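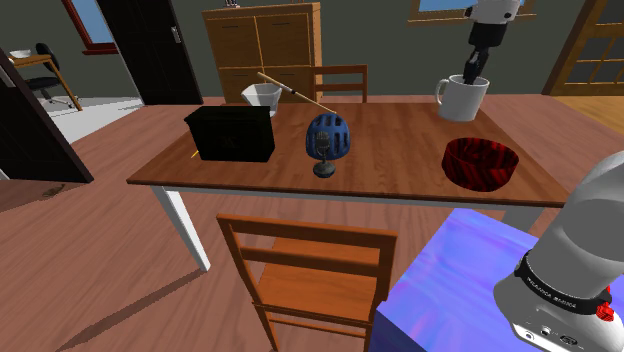

Dining table layout, gripper fingers inside the mug. Simulated, overview camera.

1/ Gripper comparison in sim, part two. Same arm, same controller, two sets of finger parameters: the stock Pîrvu set and the softer Asell set. 200 grasps each.

2/ Contact settings first, as Hưng Vũ asked. Timestep and solver iterations are identical for both sets. Friction is only changed on the fingertips. Table and objects keep their defaults.

3/ Mug, fingers lowered into the opening: Pîrvu dropped 14, Asell dropped 11. I wouldn't read anything into that gap.

4/ Cylinders lying on their side are a different matter. The stock set closes too fast, one finger touches first and the object rolls before the other arrives.

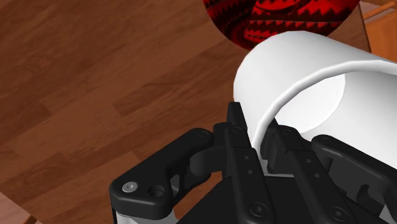 5/ Halving the closing speed fixes most of it. The cost is cycle time, and the controller sometimes reports a stall before both fingers have loaded up. Threshold is too low, will raise it.

6/ The wrist camera is better than the overview for checking finger contact. From the overview the arm hides too much of the near side.

7/ Silviu Matei suggests logging contact force per finger instead of the sum. Agreed. The sum looks fine even when one side is doing all the work.

8/ Next: 3,000 grasps on the Jelell cluster with object poses randomised. Numbers in February if the queue allows. Config files go up once I've taken the hard-coded paths out.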